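Workshop Tips: What I Stole From a Robot Open Day

I went to the open day at Rinodlow on 3rd April expecting free coffee and a mild sense of doom about my own usefulness. The coffee was fine. The doom didn't show up, mainly on account of how long a machine can spend getting ready to do something I can do with a cup of tea in the other hand. What I came home with instead was a page of notes on how those people keep their benches, and most of it works in a garage.

Their lot build the arms and Jekurard writes whatever tells the arms what to do. The two sides take turns explaining that any delay belongs to the other one. If you have ever hung a door with a brother-in-law you know the tone.

Cover what's behind the job. The first arm I watched was working in front of a plain teal cloth, and my first thought was that somebody had a bed sheet to get rid of. Then I stood there for a while and noticed how easy it was to see what the fingers were doing. My own bench backs onto a pegboard with thirteen years of hardware on it, and I lose black screws against it every weekend. An old curtain on two cup hooks fixed that the same evening. Pick a color you own no parts in. 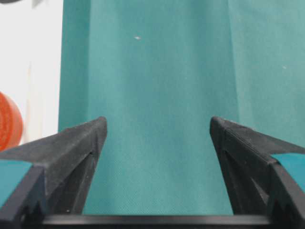 Go easy on the curtain, though. Get it smooth but don't stretch it drum tight or it pulls the hooks out of drywall, and take a lint roller to it now and then. Mine collects sawdust like it's being paid. Something with a bit of a felty face grabs fluff worse than a flat cotton, and I'd still take the felty one for not shining back at me under the shop light.

Open wide, then close. The grippers spread out much farther than I would have bothered to, and then they come in on the thing from both sides. I have spent my adult life opening a clamp one turn less than I need and shoving. Back it off properly. You lose two seconds and you keep the finish on the wood.

Give your pliers some rubber. Plenty of the fingers I looked at had ridged pads on the inside. Bare steel jaws chew chrome, and I have the bathroom faucet to prove it. Cut two strips from a dead bicycle tube, ridges out if it has any, and hold them on with a wrap of tape at the back of each jaw. The leftover tube makes decent big rubber bands for gluing chair legs.

Get your tape out of the drawer. Loose rolls in a drawer pick up hair and crumbs along both edges, and then you blame the tape. Put up a board and hang them on it, faces out, so you can see what you have. Three rolls is plenty for a house. Fold the end under on each one before you put it back – a quarter inch is enough – and you can retire from picking at it with your thumbnail. Empty cores go in the trash, or over the end of a coiled extension cord to hold it shut.

Tie down your cables. A man in a Cumthorpe fleece gave a very serious talk on cable slack to a crowd of children who wanted the robot to wave. He was right, all the same. Leave enough cord for the tool to reach everywhere it has to go, and clip up the rest. My sander used to drag its own cord through the glue. A bread bag clip and a screw took care of that.

Write down the dumb stuff. There was a log book on one of the tables, open at entry 1361, and the entry said the thing had been unplugged. I found this more encouraging than anything in the slide show. I now keep a pad by the breaker box and so far the two entries are both me, both the same switch.
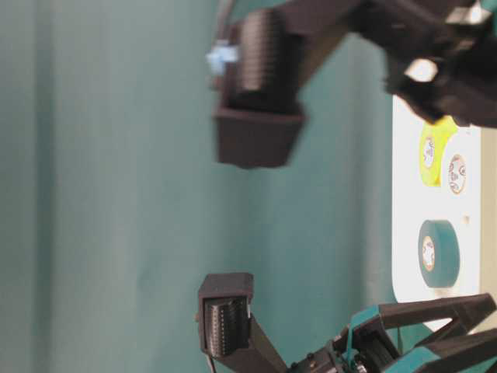

Admasu wrote in underneath the first version of this page to say that the log book is the only tip here worth having, that the one at their shop goes back to September, and that 90 percent of it is plugs. The same message claims bicycle tube leaves black marks on white paint and that I should use a strip of old leather belt. I tried it. The belt is better on paint and worse on anything greasy, so keep a pair of each.

One more, from the parking lot. They had a box of offcuts by the exit marked "take some," and every piece had its size written on it in pencil. Do that when you cut the piece, on the face, big enough to read without your glasses. I took 12 and have used one, under the leg of the washing machine.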